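Riselmont Pride Arts Group – May planning meeting, minutes

Present: Apolinar Montes (chair), Jaqueline Sandoval, Mortimer Begay, Baltazar Robles (notes)
Apologies: Abundio Montes, working a double
Start 6:40 pm, back room at Cotomcombe

Last minutes
Read, approved. One fix – Jaqueline was down as "host" for the spring drag brunch, should say co-host with Vurano.

Drag night
Booked at Cotomcombe, stage from 5, doors at 7. Vurano is headlining and wants to close with the live vocal, not a lip sync. Agreed. Three other performers confirmed, Mortimer still chasing the fourth. If no answer by next meeting we give the slot to an open-stage newcomer.

Jaqueline raised the green room. Last year people were changing in the hallway next to the ice machine. Cotomcombe will give us the upstairs office if we clear it out by midnight. Needs a mirror and a decent lamp. Baltazar to ask his sister.

Tips: performers keep all of their own tips, same as before. Mortimer wants a sign at the door saying so. Yes.

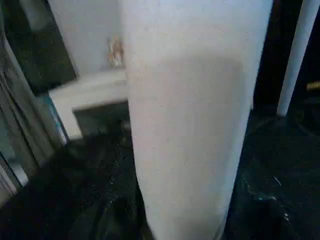

Reading time: 3 min

Door price
Long discussion. Apolinar for $15, Mortimer for pay what you can. Went with $15 at the door and a few free spots on a list, no questions asked. Jaqueline keeps the list. Vote 3 to 1.

Last year's brunch brought in 74 people and we ran out of chairs, so Abundio (by text) asks that we borrow folding chairs from the church on Aguirre. Apolinar to call the office there.

Youth workshop
Makeup and stage names for the under-18s, afternoon, no alcohol in the room, parents welcome. Vurano has offered to teach it again. Question about pronoun badges – last time we had printed ones and half the kids crossed them out and wrote their own. Blank ones this time plus markers.

Mortimer asked if we have a written policy on photos of minors. We have one, it is old, it mentions disposable cameras. Jaqueline to rewrite and send round before the next meeting. No photos at the workshop until thats done.

Oral history table
Baltazar has recorded two older members so far. Both talked about the bar that used to be on Aguirre, and one has flyers she will lend us. Needs a scanner. Apolinar has one but the lid is broken, will try.

Neighbor complaint
One letter, about music after the spring show. Apolinar has replied and gave his cell number. Sound off at 11 from now on. Mortimer wants it noted that the show ended at 10:30. Noted.

Any other busness
Wig storage – the bin in Abundio's garage got damp. Move to Jaqueline's closet for now.
Banner still has the old name on it. Leave to next time.

Closed 8:10 pm. Next meeting same room, Mortimer to chair.

B.R.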